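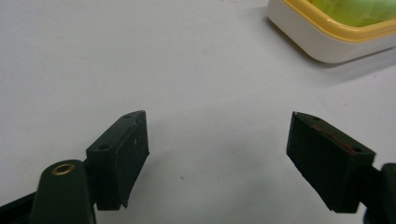 Will the machines take the packing jobs at Mimville?

Not this winter, said the notice by the kettle, and it was signed by Mr Murakami himself, so we mostly believed it.

Jaxon Carrier had packed soap for Skudero for almost eight years, and he was the one they asked to teach the arms. He went round for days with a gripper in each fist, picking things up and putting them down again, terribly slowly, like a man feeding a nervous horse (he used to be the quickest of us, bless him!).
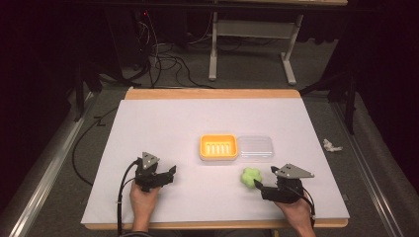 MIMVILLE, February

Two arms came, and on their first full day they packed 1,227 boxes. We all stood and watched, and Renji Murakami brought buns. Jaxon went quiet and then he laughed, because the left one gave each dish a little nudge before letting go, just as he always had. He has a desk upstairs now, and he still comes down at dinner time to sit with us and ask how it's getting on.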